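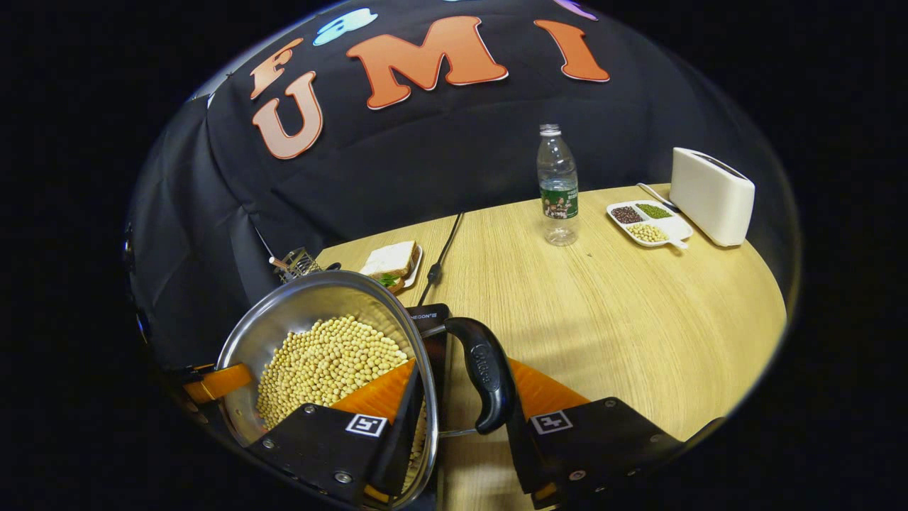
Firnau Side-Handle Pot, Stainless Steel
Item no. 1038
Supplied by Dremanness Kitchen Equipment

Stainless steel pot with a single side handle in black plastic. Suitable for soaking and cooking dried legumes, grains and pasta, and for general stovetop use.

Body
Stainless steel with a polished rim. The rim can be wiped clean with a soft cloth; steel wool will dull the finish.

Handle
Black plastic, rounded grip, joined to the body by a metal rod. Check the fitting every 3 months in commercial use. Keep the grip clear of open flame. Not oven safe.

Soaking and cooking soybeans
Dry soybeans more than double in volume when soaked. Fill the pot no more than one quarter full of dry beans, cover with cold water to three times their depth and refrigerate overnight. Drain, rinse and add fresh water before cooking. Skim the foam during the first boil — soybeans produce more of it than most other beans — and reduce to a simmer.

Care
Hand wash. Dry before storage to prevent water spots. Remove mineral deposits with diluted white vinegar.

Spare parts
Replacement handle: Kollár part 46, packed with 2 screws.
Lid: sold separately, see Plirkus flat lids.

Warranty
2 years on the body. Handles are treated as wear parts and are not covered.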